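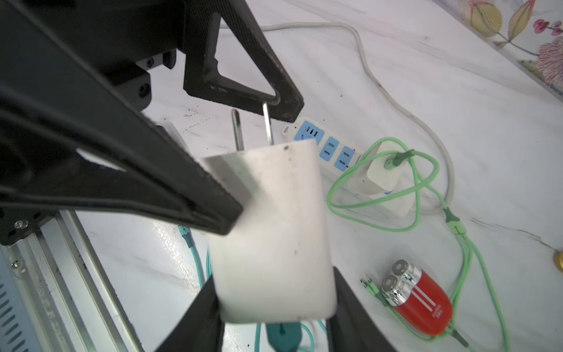 Unit 4. Chargers, cables and the power strip

Course: Order in the Small Home
Notes prepared by Tyyne Tuominen, with corrections from Phúc Lò

What we cover in this unit

A charger consists of two things, the adapter and the cable, and most of the disorder comes when we treat them as one. In this unit we learn to sort them, to coil the cable and to place the strip so that every plug can be reached.

Terms

Adapter: the part with the prongs. In our country it has two flat prongs, sometimes a third.
Connector: the hard end of the cable. Hold here when you pull, never on the cable.
Strip: several sockets in one body, with one cord to the wall.
Arc: a wide, soft bend. The opposite is a kink, which we avoid.

Order of work

1. Switch off the strip and pull out its cord from the wall.
2. Take out the adapters one by one. Hold the body of the adapter and pull straight.
3. Separate each cable from its adapter.
4. Wipe the adapters with a dry cloth. Small marks on white plastic are normal and may stay.
5. Coil the cables, one by one, and close each coil with a soft tie.

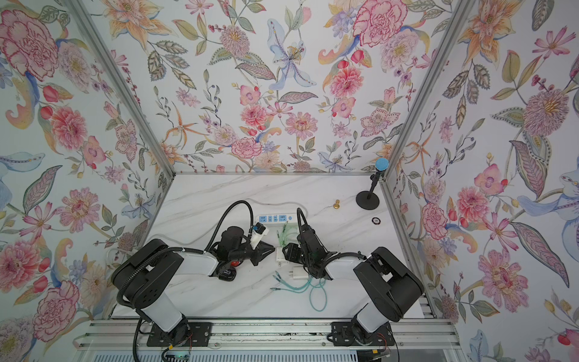
The place of the strip should be decided before any cable is coiled. Many students do it in the opposite order and must then open their coils again. Put the strip along the back of the table, like the white one with four sockets in a row, and keep the front part free for sorting. Its cord should go to the wall in one long arc. Green cables are lying in loops on the marble pattern, and this is a good moment to check each for kinks, before the ties go on.

About the ties: Ryota Sugiyama asked in May if rubber bands are acceptable. For one week, yes. For longer they become sticky — I prefer fabric ties, 10 in a pack, and one pack is enough for nearly every home.

Homework

Sort one drawer or one table at home. Write on a small label which adapter belongs to which device. Đức Tăng will collect the labels at the beginning of Unit 5. Please read also the pages about extension cords in the Trostanero booklet.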